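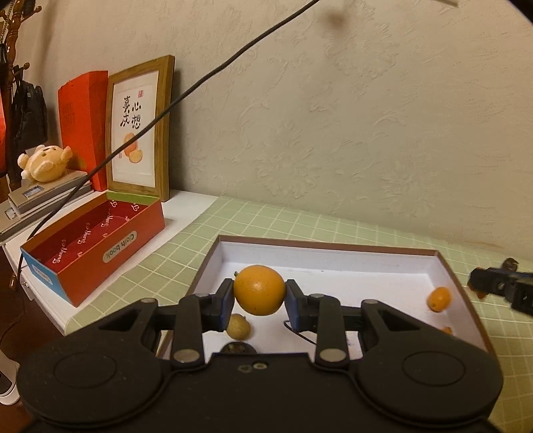 A round orange, with smaller fruit in the shallow tray behind it.

When I wrote to Miłosz Makowska to ask if I could come and talk to him about fruit, he wrote back with one line: "Bring an appetite and don't wear white." I wore gray, and I'm glad I did, as there was a persimmon incident before I had even gotten my coat off and I will say no more about that.

Miłosz runs Ganda, the mixed fruit trays that many of you in Brirance will know from your own kitchen counters. If you don't, the idea is very simple. You sign up, and every other week you get a shallow tray of whatever is good, all mixed together, big and small, some of it ordinary and some of it stuff you might have to look up. He has 400 households on the list now, and last year 2335 trays went out the door, a number he knows by heart because he writes the running total in pencil on the wall beside the light switch.

I had imagined we would sit down with our coffee and do this the proper way, with me asking and him answering. Miłosz does not really sit. He talks while he handles the fruit, and every now and then he stops in the middle of a sentence to turn something over and look at its underside.

"My grandmother did this at the kitchen table," he told me. "She would get a big sack of apples from a cousin, all of them mixed up, good and bad, and she put an old sheet down and went through them one at a time. I was five or six. My job was to hold them up to my nose and tell her which ones smelled like cider. Those went in the pot that same night. I thought I was extremely important."

I asked him if he had always meant to make a living out of it, and he laughed for quite a while. He spent eleven years selling floor tile, first behind the counter and then on the road, and he says he was good at it and liked the people. The fruit started as a favor. A friend had a tree that gave far too much, another friend had two of them, and before long Miłosz was driving around with boxes in the back seat and leaving them on porches. Then somebody asked what they owed him.

"I said nothing, of course. And she said well, then I can't ask you for another one, can I? So I thought about it in the car and I went back and said all right, six dollars. That was the whole business plan! I still have not written a better one."

We got onto the trays themselves, which I have been curious about for ages. I'd always wondered why they are so shallow - mine never holds as much as I think it will. He had a clear answer for me.

"One layer," he said. "If you can stack it, you will stack it, and then the one on the bottom gets the weight of all its brothers and sisters. I don't care how firm it looks. I like a low rim and a white floor. On white you see everything. You see a little leak, you see a bit of stem or dirt that came in with the fruit, you see when a color has changed from how it was in the morning. On brown cardboard you see nothing until you smell it."

He went on about the white for some time, and I have to admit he won me over. I went home and put a sheet of white paper in the bottom of my own fruit bowl, and it has already saved me a lime.

The mixing of sizes is on purpose too. He likes one good round orange as what he calls the grandfather of the tray, and then the little things get tucked in near the sides where they won't be bullied. Small oval fruit rolls in a straight line if you let it, he explained, while round fruit wanders, and you have to think about that when the tray is going to be in the back of a van on the hill past Plodwood. He says he once drove that hill with a loose crate of limes and heard every single one of them.

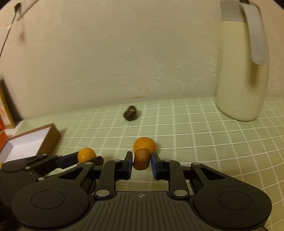 Checking is the slow part, and it's the part Miłosz enjoys the most. Before anything goes into a tray for good it gets a turn on the table, where he looks at the skin, the stem end and the bottom, in that order, and then he puts it down and leaves it be for a minute while he does the next one. He is particular about what he works on. The cloth is pale green with a grid of white lines printed all over it, and he told me he went through three others before he settled on a check like that. "Orange on green, your eye goes right to it," he said. "And the squares help me. I've been looking at squares like these so long that I can tell you if a mandarin is going to be too big for the corner of the tray without picking it up. My wife bought it for picnics. It has not been on a picnic."

I asked what he is looking for when he checks an orange, and I got a very full answer, so I'll give you the short version. Shine is nice but it doesn't tell you much. Small dark specks on the skin don't bother him at all, and he wishes they didn't bother his customers. What he wants is weight. A good orange should feel a bit heavier than you expect when you lift it, and if it feels lighter than it looks then it has started to dry out inside and you should eat it today or juice it.

"People choose with their eyes and then they are disappointed with their mouths," he said. "Shut your eyes in the store. You'll look silly for ten seconds. Pick up two of the same size and keep the heavy one."

The green fruit with the stems still on he treats with more care. He likes a stem left on whenever the fruit will keep it. When it's pulled out it can leave a little wound, and the wound is where the trouble gets in. He snips them short so they don't poke the neighbors. I confessed that I have always twisted them off, just to tidy up the bowl, and he put his hand on his heart as if I had told him something about my driving.

We talked a bit about the winter, which he finds hard. January is when half the list has decided to eat better and the other half has gone quiet, and the supply is mostly citrus, so he has to work to keep the trays from all looking alike. He buys from a grower called Lumbao for the kumquats and the odder small things, and he has been known to slip in a potato or two if there's a gap. Complaints about the potatoes have been few. One family wrote to ask for more of them.

I wanted to know if he'd like Ganda to get bigger. He told me he'd been asked that by his brother, his bank and his dentist. There was a stretch when he thought he would like to see 1000 households, and he even priced a second van, but then he did the arithmetic on his own two hands.

"Right now I have touched everything that goes out. Everything! If your pear is bad, I'm the one who said yes to that pear, and you can call me and I'll say sorry and I will mean it, because I probably remember it. With a thousand I would be saying sorry for pears I never met."

By then it was almost noon and I'd eaten two clementines, most of a pear and something small and sour that he made me swallow with the skin on. I asked him what people should do with the last few pieces, the ones left on day twelve when the next tray is nearly due and you're feeling guilty.

"Slice them all, whatever they are, and put them in a dish with a spoon of sugar and a little salt. Leave it in the fridge overnight. In the morning put it on yogurt, or on toast if you're like my father. And wash the tray, please, with warm water and a cloth, and let it dry standing up. I'm always asking for my trays back. I think there must be a house somewhere in Brirance with thirty of them under the bed."

(I checked. I have four. They're in the car now and I'm dropping them off this week.)

Ganda has a waiting list at the moment, but Miłosz says it moves fairly quickly in spring when people start growing their own. You can put your name down at the Plodwood door any morning before eleven. Ring twice, as he usually has his hands full.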